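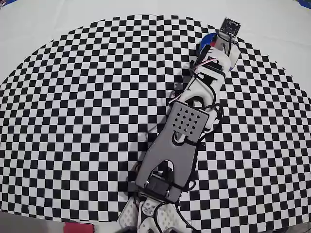 黑白棋盘格，越靠近边缘格子越小，外圈弯成椭圆。

广角照片的畸变校正：从拍摄到导出

用广角镜头拍室内、书架、瓷砖墙，回来一看，门框是鼓的，天花板的边是弯的，这是桶形畸变。长焦端有时会反过来，线条往画面中心凹，叫枕形畸变。两种都可以在后期处理，大部分情况几分钟一张。下文按我平时的顺序写，软件用的是 Altico，别的修图软件也有对应的功能，名称略有出入。

先分清是畸变还是透视

很多人把两件事混在一起改，越改越乱。

畸变是直线变成了弧线。透视是直线还是直的，但本来平行的线不平行了，比如仰拍楼房，两侧墙线往上收拢。判断的办法：在屏幕上拿一把直尺贴着门框边，门框中段和尺子之间有缝，是畸变；全程贴合但门框歪着，是透视。

两者同时存在时，先改畸变，再改透视。顺序反了，透视滑块会把弧线拉成不对称的弧，后面很难救回来。

还有一种情况常被当成畸变：站在广角画面边上的人脸被拉宽。这是广角投影的正常结果，镜头畸变为零也会出现。按本文的办法改，人脸不会变好，有时还会更宽。需要拍合影时让人往中间站，或者退后几步换长一点的焦距。

拍摄时能做的事

后期校正要裁掉边缘，所以构图时四周多留一点。拍房间，门框、柜子侧边不要紧贴画面边缘，边缘处畸变最重，裁切也最先裁到那里。

相机尽量端平。大多数相机有电子水平仪，打开它。高度放在房间层高的中间偏下，墙线基本就是竖直的，能省掉透视那一步。

变焦镜头不要总用最广的一端，往里收一点，畸变通常会明显减轻。Rekha Menon 给 Paquette 民宿拍客房时就是这样，她把三脚架架在门口，宁可少拍进半个衣柜，也不用最广端。

存 RAW。机内直出的 JPEG 多半已经做过一次校正，再套一次镜头配置文件就会过头，线条往反方向弯。相机菜单里如果有“失真补偿”一类的选项，拍 JPEG 的人记住自己开没开。

第一步 套用镜头配置文件

打开 Altico，导入照片，在右侧面板找到“镜头校正”，勾选“使用配置文件”。软件会读取照片里记录的镜头型号和焦距，自动套用对应数据。

套用之后看一下型号对不对。转接的手动镜头没有电子触点，照片里没有镜头信息，软件会显示“未识别”，这时要从列表里手选。列表里找不到，就跳到第二步手动调。不要随便选一支焦距接近的镜头代替，畸变曲线不一样，看上去好像直了，边角会有波浪。

配置文件下面一般有两个强度滑块，一个管畸变，一个管暗角。畸变保持默认值。暗角看个人喜好，室内照片全部去掉以后四角会变亮，噪点也跟着出来，我一般留一点。

第二步 手动调整

没有配置文件，或者套完还有残留的弯曲，就用手动滑块。

打开网格叠加，把网格调密一些。在画面里找一条靠近边缘、现实中确定是直的线，门框、踢脚线、窗台都可以。老房子的墙角不一定直，别拿它当参照。画面中央的线也不要用，中心几乎没有畸变，看不出差别。

线往外鼓，滑块往正方向拖；线往里凹，往负方向拖。每次拖一小格，松手看一眼。调到参照线和网格线平行为止，再去看对侧的线。两侧弯的程度不同，说明照片之前被裁过，或者镜头有移轴，畸变中心不在画面正中，需要在“中心位置”里改横向和纵向的数值。

有的镜头是胡子形畸变，中段往外鼓，靠近两端又往回翻。单个滑块改不好，拉直了中间，两头就翘起来。碰到这种只能用配置文件，或者用下一节的办法自己做一个。

自己做一个配置文件

适合手上有老镜头、而且经常用的人。

打印一张黑白棋盘格，纸越大越好，贴在平整的硬板上。纸不能起皱，不能有气泡。文具店的喷胶比双面胶好用，双面胶的边会在纸面上顶出一道棱。

光线要均匀，别让窗户在板子上形成反光。相机上三脚架，对焦之后切到手动，光圈收 2 档。变焦镜头每个常用焦段各拍一组，每组里棋盘格要出现在画面的中间、四边和四角，角度也要有变化，正对、左倾、右倾、上仰、下俯都要有。四角最容易漏，漏了以后做出来的文件边缘不准。

一组拍 30 张足够用。拍完先看一遍，糊的、格子有一块反白的，删掉。

把整组照片拖进 Altico 的“创建配置文件”窗口，填棋盘格横竖方向的内角点数。注意是内角点，也就是四个格子相交的那种点，最外圈的边不算，比格子数少一。填错了软件会报“未检测到图案”。填好点开始，等进度条走完，保存时文件名写清镜头和焦距，以后好找。

Bảo Trình 来信说他做出来的文件一套用画面就扭成一团，后来发现是棋盘格横竖格数相同，软件分不清方向。做图时让横向和纵向的格数不一样，就没有这个问题。

第三步 改透视

畸变改好以后再到“变换”面板。先试自动，自动的结果不对就用参考线：沿着左边一条竖线画一根，再沿着右边一条竖线画一根，画面会按这 2 根线摆正。

竖线完全摆正有时反而显得头重脚轻，仰拍的楼尤其明显。把垂直值往回收一点，留少许收拢，看起来更自然。

室内照片先管竖线。横线如果拍摄时就是斜着对墙，不要硬拉平，拉平之后家具会变宽。

第四步 裁切和导出

校正完，四周会出现弯曲的白边或空白角。勾选“限制裁切”，软件自动裁到没有空白为止。想多留一点画面就自己裁，空白角落如果落在纯色墙面上，可以用填充补上，落在有纹理的地板上就别补了，接缝很明显。

裁切之后分辨率会降。我有一张原图，校正加裁切以后长边剩 2943 像素，放网页没有问题，印大幅就要先想想。要印刷的照片，拍的时候就得多留边。

边角的像素被拉伸过，会比中间软。锐化放在最后一步做，数值不用大，放大到原始尺寸看四角，出现白边就往回调。

导出前关掉网格再看一遍整张图。盯着网格看久了，容易忽略别的毛病，比如地平线歪了一点。

批量处理

同一支镜头同一焦距拍的照片，改好一张，复制设置，粘贴到其余照片。粘贴时只勾“镜头校正”，不要勾“变换”和“裁切”，每张的机位不一样，透视参数不能共用。

焦距不同的要分开处理。在缩略图界面按焦距排序，一段一段选。

常见问题

套用配置文件之后反而更弯？
多半校正了两次。检查导入的是不是机内处理过的 JPEG，或者手动滑块里有没有之前留下的数值。先复位，再套一次。

手机照片要不要改？
系统相机拍的一般已经校正过，不用再动。第三方拍照软件存的 RAW 有时没有，按第二步来。

鱼眼照片能用这个办法吗？
鱼眼要选专门的鱼眼模式，普通滑块的范围不够。完全拉直以后四角会糊得厉害，通常要裁掉很大一圈。如果不是非直不可，拉直一部分就停。

扫描的老照片怎么改？
没有镜头信息，只能手动。扫描时照片要压平，翘起来的照片会带上不规则的弯曲，软件里改不了，重新扫比较快。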